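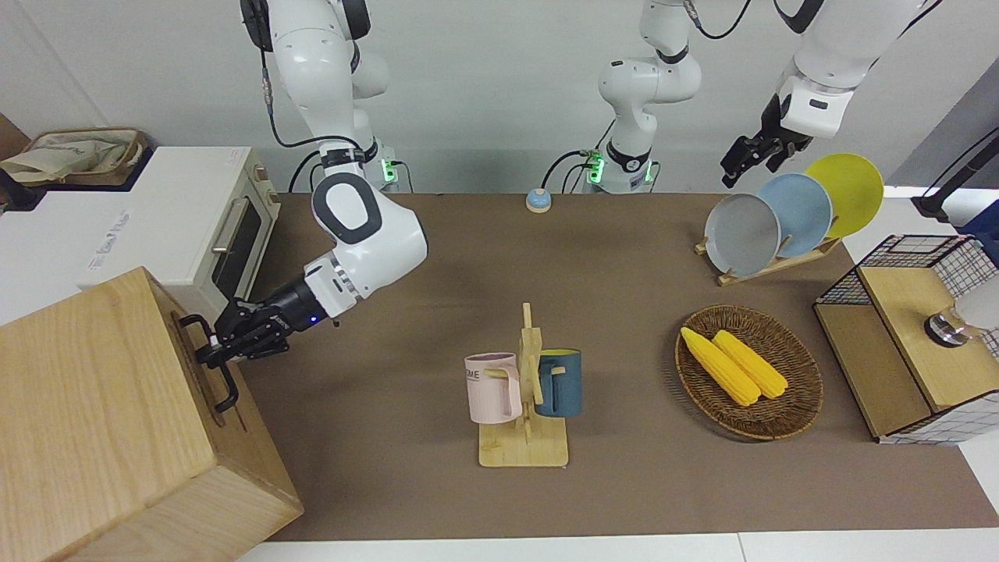 Brestdale Woodworkers Club > Kitchen and Small Storage > Members' Threads

Handles and slides on a single drawer box for the counter

plankside
Joined in May
Posts: 14

I want to put one deep drawer on the counter next to the toaster oven, a freestanding plywood cube with a single front. I have the box glued up. Two things I can't settle. First, handle: bent metal bar with two bolts, or a cutout in the ply? Second, slides: side mount or undermount. Counter is 54 inches long and I don't have much depth to play with.

morrow_t
Posts: 1785

Bar handle. A cutout in plywood shows the plies and they pick up grease from your fingers. You can seal the edge but you will be sealing it again every year. A black bar wipes clean.

Side mount slides, full extension. On a box that size don't bother with undermount, they want exact drawer widths and you said it's already glued.

plankside

Thanks. I was leaning toward the bar. Does it matter how far the bar stands off the front?

morrow_t

Enough to get your fingers behind without scraping knuckles. Try one on with tape before you drill.

Ingrid Halvorsen
Posts: 49

I disagree on full extension for a box that isn't fixed down. Pull a full extension drawer all the way out with anything heavy in it and the box wants to tip forward. In a run of base cabinets that's fine, they're screwed to the wall. On a counter it's a light cube. I built one for the Moltmont cabin with three-quarter slides and have never missed the last few inches.

morrow_t

Depends what goes in it. Dish towels and napkins won't tip anything.

Ingrid Halvorsen

People don't keep towels in it though. Ours had the cast iron in it inside a month.

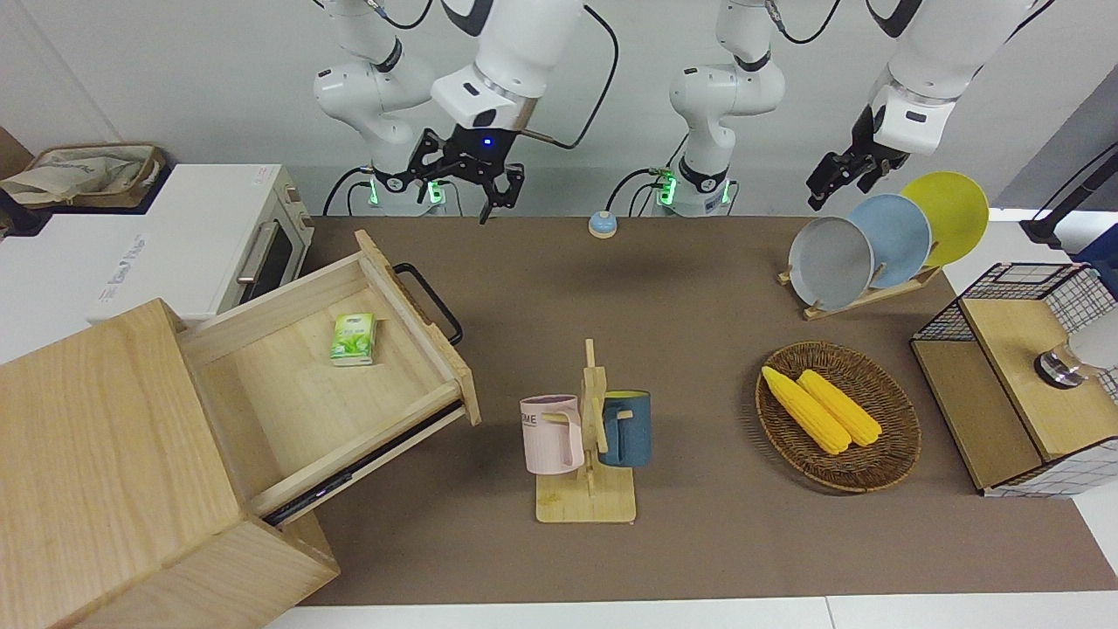
dovetail_dan
Posts: 203

Full extension is worth having for small stuff. With a short slide, whatever rolls to the back stays at the back, and you end up reaching in blind under the top panel. A drawer pulled well out over the mat, like the one here with the tissue pack in it, lets you look straight down and pick up what you want. The slide shows along the underside on the right when it's out, and I don't mind that, but some people do. If it bothers you, paint the drawer side dark. To stop the tipping, put four rubber feet under the box and a screw up through the counter if you own the counter.

plankside

I rent, so no screws. Rubber feet I can do.

Ingrid Halvorsen

Feet stop it sliding. They don't stop it tipping. Put some weight in the back of the box, behind the drawer. I used a paving brick wrapped in felt.

morrow_t

Agree with the brick.

plankside

OK, full extension and a brick. Next question then, what do you all keep out on the counter and what goes in the drawer? The whole reason for this build is that I'm out of room. I have mugs, plates and a bread basket all fighting for the same spot.

dovetail_dan

Mugs on a tree, plates upright in a wooden rack. Both take less counter than a stack does, and you can take the back plate without lifting the others. Keep the drawer for flat things and packets.

hviid_fan
Posts: 88

I don't like mug trees. Dust gets in the ones you don't use, and if you hang all of them on one side the thing goes over. Hooks under the shelf.

dovetail_dan

Renter. No screws.

hviid_fan

Missed that. Then a tree with a wide square base, and hang the mugs opposite each other.

morrow_t

Back to the box for a second. Leave a gap between it and the oven. Check your oven's manual for how much and don't guess. Plywood that sits right up against a hot side panel will discolor and the finish goes sticky. I had a Prastel slide kit where the grease ran for the same reason, had to pull it and clean the track.

plankside

Manual is long gone but I'll look it up by model. Is oil OK for the finish or should I go with poly?

Ingrid Halvorsen

Water based poly on the outside, two coats, sand lightly between. Leave the inside of the drawer bare or use shellac. Oil inside a closed drawer smells for months.

plankside

Got it. Ordering the slides tonight.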